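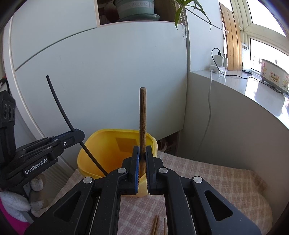
Chopstick in the fingers, yellow tub right behind it.

Section 5. Running the chopstick table on open day

I wrote this section after our July visit to Carnness, where I spent a whole afternoon at a table like this one and came home with my notebook full (and a sore thumb). It covers the hand-held grippers only. The arm demo is in section 9, and please don't try to run both by yourself!

Before the doors open

1. Spread a cloth over the table and pull it smooth. A plaid one is fine. Sticks roll like crazy on a bare tabletop, and you'll spend the day on your knees.

2. Put the tub toward the back, where you can reach it with either hand without leaning.

3. Lay the sticks down loose, with a little space between them. I used to line them up like pencils in a box, and visitors thought that was cheating.

4. Squeeze each gripper slowly, all the way closed and all the way open. The fingers should meet evenly. If one side drags, set that gripper aside and tell whoever is on the Sitell desk.

Note: Wipe the finger pads with a dry cloth before you start and again at lunch. Hand lotion and cookie crumbs get onto everything.

Showing a visitor the pick

5. Stand next to the visitor, on the same side of the table. Facing them seems friendlier, but then your left is their right and you both get muddled.

6. Do one pick yourself first, and don't talk while you do it. Come in low, close on the stick, lift, then tip it upright over the cloth.

7. Hand over one gripper and let them try with a single stick. Most people squeeze far too hard. Tell them to stop as soon as the pads touch wood, and then give it just a tiny bit more.

8. When they're comfortable, add the second gripper and let them go with two hands. This is where the laughing starts, so leave plenty of time for it.
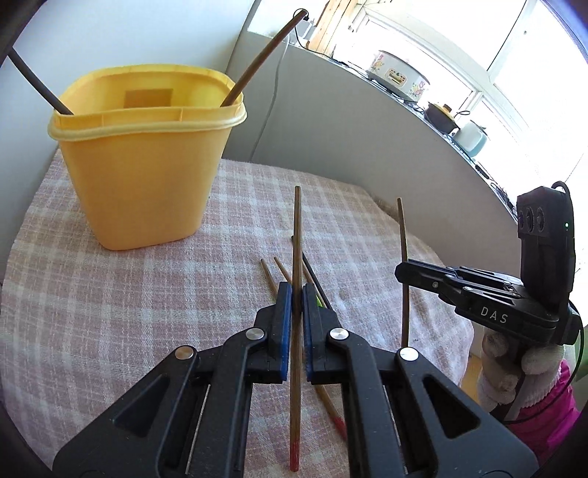

Can children use the grippers?
Children can join in as long as an adult stays beside them and they use one gripper at a time, with two hands on it.

Caution: Keep fingertips away from the linkage on the sides. It doesn't look like much, but it closes quicker than you'd think and it pinches. Long sleeves should be pushed up or tucked in.

Caution: Watch the cables when people swap places. Ask the visitor to put the gripper down on the cloth before they step away, every single time.

Packing up

9. Count the sticks back into their bag. At Ruawai we went home 2 short and I still hear about it.

10. Coil the cables in big loose loops, never tight around the gripper.

11. Write down anything that stuck, squeaked or came loose, and leave the sheet in the Furnley folder for the next crew.

Last revised August 21, 2019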